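Pillholm Two-Finger Gripper Set with Wrist Camera Mount
Sold by Skarnton Automation Supply. Page updated July 5, 2018.

For teams who plan their first handling cell and want to know the whole cost before they order. The set comes with two yellow ribbed fingers, the mounting plate and the wrist bracket for a small camera. 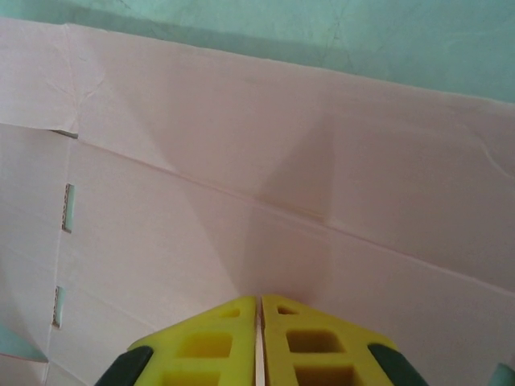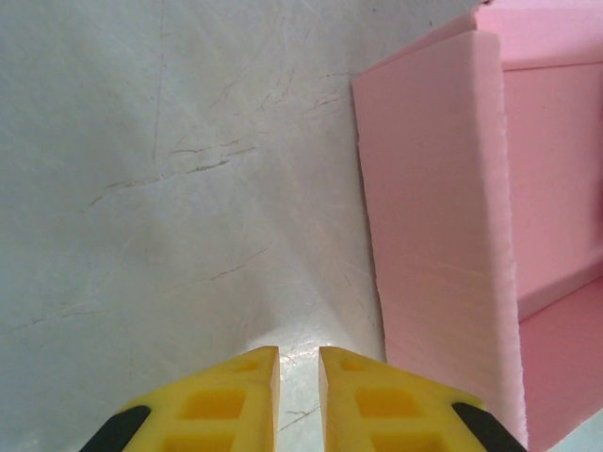

Wrist camera views. First: fingers over pink cardboard. Second: fingers beside a pink foam structure.

What you should put in the budget

Gripper set: $3,000. The price includes one pair of fingers, already fitted.
Camera and cable: $400. You can leave this out if you have your own camera, but please check the bracket drawing first.
Spare finger pair: $50. We advise to order at least one pair together with the set, as it then travels in the same box and you pay the shipping once.

The arm is not included. Customers often forget the adapter plate — if your arm is not from Ersoy, ask us for the hole pattern before you order. A wrong plate can be exchanged, but you will lose time.

Planning the work area

Light boxes and foam parts need a different grip force than hard parts. Keep some hours in your plan for this setting. A shiny table can give a bright spot in the camera view, so try your lamps in different positions before you fix them. A matte cover on the table is a cheap solution.

Ordering

Sets ordered before the end of May were delivered with the old bracket. Owners of these can request the new one from our Tedascombe office without charge.

For a written quote, contact Ayten Avcı. Technical questions go to Ville Miettinen — please send the arm model and the weight of your heaviest part.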